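Leatherworking Help > Sheaths and Holsters > Wet molding

Sheath turned dark and stiff after wet molding, can I save it?

Posted by Noura Nassar

Hi everyone, I've been reading this board for a long while and finally made an account, so please be gentle with me! I'm making a belt sheath for my brother's fixed blade. It's vegetable tanned shoulder from Stetatwood, and it's only the second one I've tried. I cut it, dyed it a medium brown, stitched it with a welt, and then dunked the whole thing in the kitchen sink and molded it around the knife (wrapped in plastic, I did learn that much from you all).

I wanted it ready for his birthday in August, so I set it in the oven on the lowest setting with the door cracked. When I came back the top edge had gone nearly black, and the mouth of the sheath was so stiff it creaked when I squeezed it.
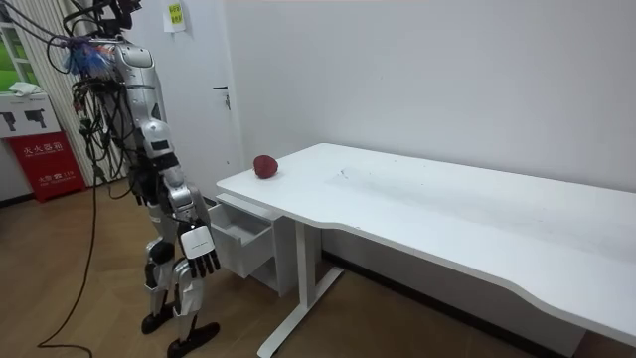

The fit is beautiful, which makes it hurt more. The knife clicks in and stays put even upside down. But there are little cracks starting by the belt loop where it folds over, and the color looks like two different hides sewn together. Can I oil it back to life, or have I cooked it for good? I have neatsfoot oil and a tin of Skomow balm, and I don't want to pour things on it and make it worse. I'd also love to know what all of you do for drying, start to finish, because the little booklet I have just says "allow to dry" and leaves it at that.

Thank you so much in advance, and sorry for the long post.

Boyang Peng
Member, 1585 posts

Welcome, Noura, and don't apologize, my first posts here were twice that long. I'm sorry about your sheath. I've done the same thing, and with a holster I'd already promised to a customer, so you have company.

Leather that got too hot while it was soaked through shrinks and hardens down in the fibers, and oil can't undo that part. If the mouth is stiff but not cracking, I'd leave it be. A firm mouth is no bad thing on a sheath. The belt loop worries me a good deal more. That's where all the weight hangs, and cracks on a fold only travel one direction. Put one very thin coat of neatsfoot on the loop with a scrap of wool, leave it overnight, and bend it gently the next day. If the cracks open up, cut the loop off and stitch a new one on the back. You may even like it better, as a separate loop lets the sheath swing a little when he sits down.

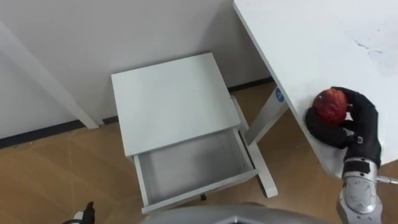

Right hand on the apple, next to the nightstand with its drawer open.

As for drying, I don't use heat at all anymore. Tepid water, and only until the bubbles slow down. Then I let it rest on a towel until the color starts to come back, and that's when I mold it, since it takes detail so much better at that stage than sopping wet. Knife in for the first hour or two, then knife out and the sheath in front of a small fan until the next morning. It goes against the grain when you're in a hurry, I know!

I'd hold off on the balm until everything else is sorted. Wax on top makes it hard to get anything else in, and dye won't take over it either. To even out the color, go over the lighter half with a darker brown first and finish after.

Tianyou Feng

its done, make a new one. hair dryer on low works fine for me btw, never had one crack. maybe your oven runs hot
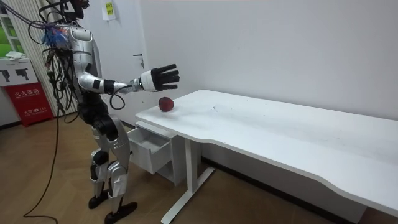
Silver robot at the long white desk, arm out and fingers open.

Haiyan Shi
Member, 500 posts

I'd listen to Boyang on this one. The only thing I'd add, Noura, is to hang on to the ruined sheath even if you do start over, because you can pull the stitches and use the pieces as your pattern. I have a whole shoebox of those from my early days and I still reach into it. Trace it a hair bigger around the welt, as yours will have shrunk some. And please do test your dye on a scrap from the same hide, wet it, and let it dry all the way before you decide on the color. I skipped that once on a Grembridge side and ended up with something close to orange.

Come back and show us the new belt loop, I'd love to see how you attach it.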